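My summer project: moving a parish mailing list into a proper membership system
Posted 11/08/2024

Right, so this is the write-up for my second-year placement module, and I've been told it can be informal as long as it covers what I did and what I'd change. I spent eight weeks at Callthorpe helping a church office get its members' records out of one giant spreadsheet and into Wirnar, the membership package they'd already paid for and mostly not opened.

The spreadsheet had 4000 rows. The congregation is nowhere near that size! It had been copied and added to for years, so the same family could turn up under three spellings, at two addresses, with a child listed as the head of the household. My first job was to get rid of the doubles. I wrote a little matching script (in Python, which I half knew from first year) that compared surnames, postcodes and phone numbers and put the likely pairs side by side for a person to check. I called it Preris, for no good reason except that every folder needs a name.

Preris was far too keen to begin with. It decided that everyone in the same block of flats was one person, so I had to make it care a lot less about postcodes and a lot more about dates of birth. After that it got much better, and I could clear 200 pairs in an afternoon if the phone didn't ring.
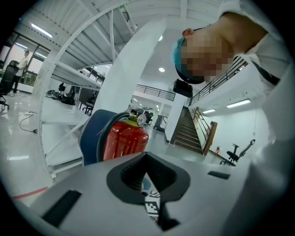
The next bit was the import itself. Wirnar wants households first and people second, and each person has to point at a household that already exists. I did it the wrong way round and got a very long page of red errors, then did it again with test data until I trusted it. Names with accents were the other headache. Spahić came through with a question mark on the end the first time, and I spent most of a morning finding out that the spreadsheet had been saved in the wrong encoding. Saving it again as UTF-8 sorted that out in seconds, which was slightly maddening.

Then there was consent. Loads of the old records had an email address but no note of whether the person had agreed to be emailed. We settled on sending one letter by post with a tick box and a return slip. It went to 400 households, and the replies were still arriving when I left, so I can't give a final figure in this report.

What would I change? I'd ask to see the real data before writing my plan, as my first timetable was pure guesswork. I'd also keep a daily log from the start (mine has a big gap in the middle, sorry). The office now has a four-page guide covering new members, house moves and the giving envelopes, and I'm going back in September to go through the group rotas, which are still on paper.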